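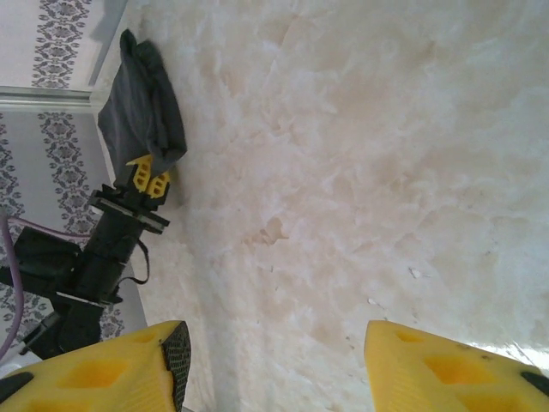
Marble-patterned surface, cream and tan. A few small white specks toward the lower right.

Home Collections Workshop Notebook Loans Contact

Print this page | E-mail this page

Paper Workshop, Brevov
Notebook entry, Saturday
Entered by Clementina Macedo. Read and initialed by Ikechukwu Usman.

Subject: starch paste for the Duvitska ledgers, third trial

Purpose

The second trial left two questions open. The first was whether the lumps found in the sieve came from the starch or from the way it was cooked. The second was whether the thinner dilution is strong enough to hold a spine lining on the heavier ledgers. The present entry deals with both, and also records a change in the order of work for the repair of torn folds.

The Duvitska ledgers came to the workshop with the sewing mostly intact and the spines in poor condition. The old adhesive is animal glue, dark and brittle, and comes away in flakes along the joints. In several volumes an earlier repairer laid new glue over the old without removing it, so that the two layers now pull against each other. Total leaves in the group are nearly 2,000. The estimate in the original proposal was lower and should be corrected the next time the schedule is issued.

Materials

Wheat starch, the remainder of the Stelmakh bag opened for the first trial. The bag had been folded over and clipped, and was stored in the dry cupboard. Deionized water from the tank. Repair tissue from Ganddale in the light and medium weights. The heavy weight was on the order but did not arrive, and Xuân Võ has written to the supplier.

The hair sieve was used throughout. The nylon sieve used in the second trial has a small tear near the rim and has been set aside. It is possible that some of what we recorded as lumps simply passed through the tear on the final straining. The earlier entry has been annotated to say so.

Preparation of the paste

The starch was left to soak before cooking, which was not done for the second trial. The pan was then placed over low heat and stirred with the flat wooden spatula until the mixture turned from white to a translucent gray. At that point it thickens quickly and the stirring becomes hard work. Cooking continued after thickening until the paste fell from the spatula in a sheet. The whole process, soaking included, took 90 minutes.

The pan was stood in cold water and the surface covered with a disk of damp paper to prevent a skin. Once cool, the paste was pushed through the hair sieve twice. No lumps were left behind on the second pass. Svitlana Romaniuk, who prepared the first trial, considers this the best of the batches so far and closer to the texture she is used to. I agree. The paste brushed out evenly and did not drag.

My conclusion is that the soaking matters and should be written into the standard method. The starch itself appears to be sound.

Dilutions

Three jars were made up as before and marked thick, medium, and thin. The marks are on the jars as well as the lids. In the second trial only the lids were marked and two of them were exchanged at some point during the afternoon, which cost us a set of samples.

Thick: the paste as sieved, worked in a bowl with a stiff brush and no water added.
Medium: let down with water a little at a time until it ran slowly off the brush.
Thin: let down further to the consistency of light cream.

Test strips

Strips of the medium Ganddale tissue were pasted to offcuts of old ledger paper from the sample drawer. None of the offcuts come from the Duvitska volumes. The strips were dried between blotters under light weight and then peeled by hand. We still have no proper means of measuring the force, and the remarks below are a matter of judgment by two people working separately.

Thick paste held firmly. The tissue tore before the bond gave way, and the offcut cockled slightly along the edge of the strip.

Medium paste also held. The tissue lifted in places when pulled steadily, leaving fibers behind on the offcut. There was no visible cockling.

Thin paste released cleanly when pulled. It would be suitable for facing or for temporary support, and perhaps for the lightest tissue on short tears. It should not be used for spine linings on any of the ledgers.

Zakhar Sydorenko made his own notes before seeing mine. We differ only on the thick paste, where he found the cockling more troublesome than I did. He would like to see the same test repeated with longer drying and a change of blotters partway through. I have no objection.

Work on ledger 123

Following the tests, medium paste was used on ledger 123, chosen as one of the less damaged volumes. The old glue on the spine was softened with a poultice of the thick paste, applied in short sections and covered with polyester film. When the glue had swelled it was removed with the bone folder and then with a damp swab, wrung almost dry. The section folds beneath were in better order than expected. The outermost folds at front and back have split at the head and will need guarding.

Two points for colleagues. First, the poultice must not be allowed to run over the shoulder of the spine. In one place it did, and a narrow tide line formed in the margin of the first leaf. It was reduced with a barely damp brush and dried under blotter, and is now faint. It has been entered on the condition record. Second, the ink in the account columns was tested in several places and did not move, but the red ruling did. All work near the red ruling should be done with the driest paste that will hold.

The first lining was put on at the end of the afternoon using the light tissue, pasted out on film and laid down with the grain running head to tail. It was tamped with the soft brush and left to dry with the book supported in the finishing press. No second lining has been added yet.

Change in the order of work

Up to now the torn folds have been mended after the spine is cleaned and before the first lining. With the glue removed and no lining in place, the sections shift against each other while the folds are handled, and the sewing takes the strain. Ikechukwu Usman has proposed that folds which can be reached from inside the section be mended before the spine is touched at all. Those reachable only from the back will be mended at the usual stage. This was accepted and the worksheet will be revised.

Storage

The remaining paste is in the covered jar in the refrigerator, under a shallow layer of water. The water is to be changed each morning by whoever opens the workshop. The batch should be discarded at the first sign of souring or pink discoloration, and in no case mixed with a fresh one. The brushes were washed and hung. The large paste brush is shedding hairs and ought to be replaced before the linings begin in earnest.

Outstanding

Repeat of the thick paste strips with longer drying (Sydorenko).
Reply from Ganddale regarding the heavy tissue (Võ).
Corrected leaf count to be passed to the registrar (Usman).
Standard method to be rewritten with the soaking step included (Macedo, Romaniuk to check).
Replacement nylon sieve and one large paste brush to be added to the next order.

Ledger 123 is to stay in the press until the lining has been inspected. Please do not move the press in the meantime.

Initialed: I.U.

Print this page | E-mail this page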